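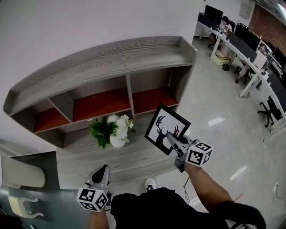
The deer went up for the seventh time that afternoon, and I put it down again beside the flowers.

At Timton we called this "the tidy task." You take a small picture from the counter, you lift it, you find a good place for it, you let go. I was paid to do it with two grippers in place of my hands, so that later a robot in the Wumwood laboratory could learn from my movements. The target was 1000 good repetitions. On my first morning I made 42, and 40 of them were thrown away. I was too fast, they told me. I moved like somebody who wanted to go home.

So I learned to be slow. I learned that the fingers of the gripper must arrive straight, and that the wrist must wait a little before it turns. In the evening, in my kitchen in Neves, I caught myself picking up a cup in the same manner, with a pause before the lift.

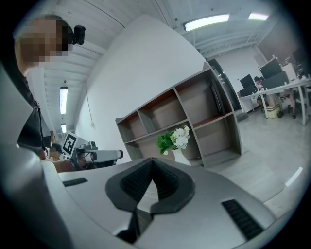
In June they took me to Tumdale to see the result. The robot had only one arm, and it stood before a counter with a different vase. Someone placed the deer on its back. The arm came down, stopped, and waited.

"It always does this," the engineer said. "We don't know where it comes from. The success rate is better with it, so we leave it in."

I knew where it came from. After lunch I was often tired, and before each lift I took a breath – a long one, with my shoulders. My hands stood still for that time.

The arm closed its fingers and raised the picture. It held it over the counter for a moment, a little crooked, and then set it close to the flowers, on the right side, where I always put it.

"Do you want to try another object?" the engineer asked me.

I said that I wanted to see the deer once more. He laid it down again, and I breathed in together with the machine.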